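Storage of Propane and Autogas Prices in Kostwood
Student project report, group 2
Authors: Leokadia Górecki, Miłosz Szulc, Bartosz Brzozowska
Supervisor: Bożena Domański

Why we chose this topic

Many houses outside Kostwood are heated with propane from a tank in the garden. The families buy the gas when the tank is nearly empty, and this is often in winter, when the price is the highest. We wanted to check if a shared storage tank for one street would help them to buy in summer.

What we did

We asked 19 households how often they order gas and who delivers it. Most of them buy from Badis, the others from a smaller dealer called Flastard. Roman Górecki let us copy his old delivery notes, and from these we made a table of prices for each month. We did not include the cost of tank rental – the two dealers calculate it in different ways and we could not compare them fairly.

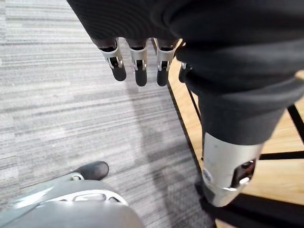
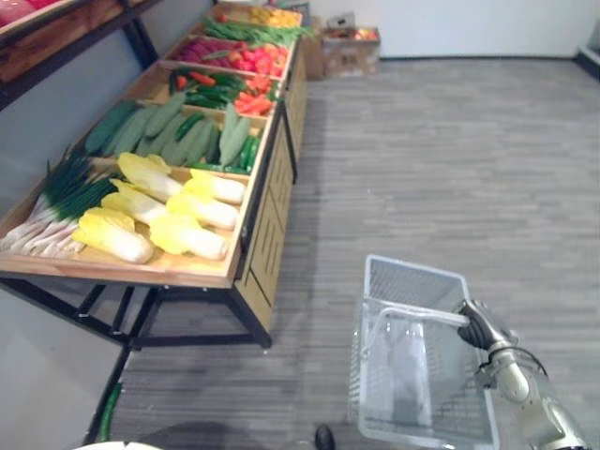 Results

The price in the delivery notes was lowest in June and July. It started to grow in September and stayed high until March. If the households on Carnegie Street filled a shared tank in July, the gas would be 30 per cent cheaper for them than in January. However, the tank must stand on a concrete base and must be inspected, and we have only one offer for this work.

Problems

Some delivery notes were difficult to read, so two months are missing in our table. We also have prices from one house only, and a bigger customer can perhaps get a better price.

Next steps

Miłosz will ask Flastard for a written offer for a large delivery. Bartosz will correct the table and add the rental costs, if both dealers agree to send them.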